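Home Galleries Workshop Storage About Contact

Storage Room Gallery: Bins and Containers

We cleared out the back storage room at Galindo over two weeks in May. The room had not been sorted since the move from the Limel building, and most of what was in it had ended up in whatever container was closest at the time. Abundio Orozco kept the list as we went. By the end he had 805 entries on it, and 43 containers had been emptied, wiped and put back on the shelves.

This page is for the containers themselves. Several people asked which ones we kept and which ones went to recycling, so the notes cover that too.

The black plastic ones were the hardest to judge. A glossy inside shows every scuff and every speck of dust, and it is easy to take one for worn out when the plastic is perfectly sound. We went by the rim. If the lip was whole and had no cracks in it, the container stayed.

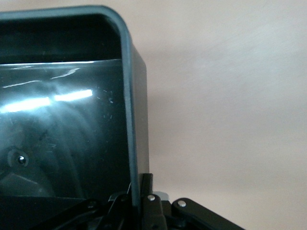 Fasteners got a separate check. Any that turned under a fingertip were tightened, and any that were missing were replaced from the drawer of spares by the door. Scratches were left alone - polishing takes too long and the marks come back within a month of normal use.

Labels go on the outside only, on the short side facing the aisle. Tape left inside from the old system was peeled off, and the glue was cleaned up with warm soapy water. Please do not use solvent on the shiny ones. It leaves a cloudy patch.

Shelf numbers now run from 1 to 52, starting at the door. Small parts are on the upper shelves and anything heavy is at knee height or lower. If you take a container out, put it back on the same number, or tell Abundio so he can change the list.

Last updated Wednesday, May 20, 2026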